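3.2 Borrowed markers and the problem of return
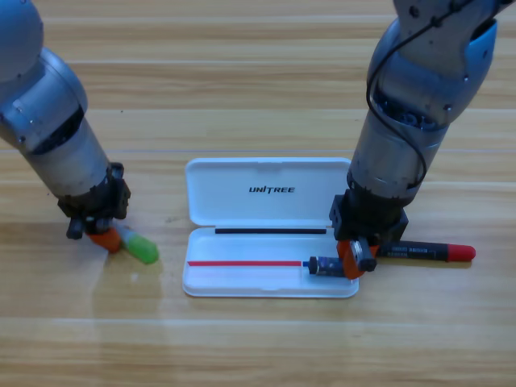 Figure 2. An open white pen case between two markers on a wooden table. The marker on the left has a green cap.

Shared stationery has received less attention than shared kitchens, although the two produce similar feelings. Sikder and Rutherford interviewed office workers about mugs, and found that people who would never take a colleague's mug would keep a colleague's pen for years without losing sleep. We wanted to know whether markers, being larger and brighter, were any harder to walk off with. They were not.

The study took place at the Caltent and Bollent offices, which share a supply closet and not much else. We stocked the closet with 110 markers at the start of August and asked staff to return them when finished. "Finished" was left undefined, a decision the first author defends and the second author would like recorded as the first author's. After two weeks, 32 markers were back in the closet. Several had been returned without caps, and one came back with a cap from a different brand, pushed on with what must have been real effort.

Interviews were more useful than the count. Most participants described themselves as careful borrowers working among thieves. When asked about markers on their own desks, they spoke of "looking after" them. A manager at Bollent kept a drawerful on the grounds that the closet was unreliable, and did not enjoy our follow-up question.

Color mattered more than we had expected. Black markers vanished first, followed by blue. Yellow ones came back promptly, usually unused, and in two cases with a note asking why we had bought them. We take up the question of labels in Section 3.3, where the results are worse.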